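Evville Glass Reuse Program
Progress report to the Shehata Fund, spring period

Grant period covered: start of funding through May
Sites: Evville (wash room and store), Stasalbridge and Bumville (collection points)

1. Summary

The program collects used glass bottles from restaurants and households, sorts them, washes them and returns them to local drink makers. Collection is on schedule. Washing started later than planned and is now catching up. Spending is within budget, and we are not asking for any change to the payment schedule.

2. Collection

We had 11 restaurants and cafes signed up by the end of the period. The target in our application was 3,000 bottles collected by the end of May, and we met it. Most came from Stasalbridge, where the collection point is next to the bus station and stays open until 7 p.m. Bumville has been slower. The bins there were placed behind the library, and people told us they could not find them. We moved them to the front parking lot in April and put up a larger sign.

3. Sorting

Bottles are sorted by color and then by shape. Green glass makes up the largest share of what comes in, mostly wine bottles. Clear bottles are in the most demand from our buyers, and we do not get enough of them. Bottles with chips at the neck or cracks in the base go straight to the recycling bin.

Checking the neck is the slowest step. A small chip on the rim is easy to miss, and one of our buyers returned a crate in April for that reason. We now check every neck twice, once on arrival and again after washing.
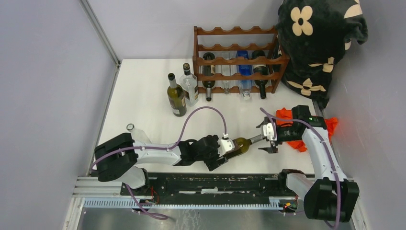 Can a bottle with a small chip on the rim still be used?

It goes to recycling. A chipped rim will not seal properly and can cut someone, so we do not try to grind it down or sell it for other uses.

4. Washing

The wash room in Evville opened six weeks later than planned. The delay came from the floor drain, which had to be replaced before the sink and racks could go in. Once the room was open we washed 600 bottles in the first month. Paper labels come off after an overnight soak. Plastic labels and some glues do not, and those bottles have to be scraped by hand. We have asked the restaurants to keep plastic-label bottles in a separate crate, and most of them are doing so.

5. Spending

The drain repair cost $500 more than the quote. We covered this from the transport line, which was underspent while the Bumville bins were being moved. All other lines are as shown in the budget sheet sent with our last claim.

6. Next period

We plan to add a second drying rack, since washed bottles are waiting too long for space. We will also ask two drink makers in Stasalbridge whether they can take green bottles in mixed shapes. The next report will include washing totals by color and the number of bottles rejected at each check.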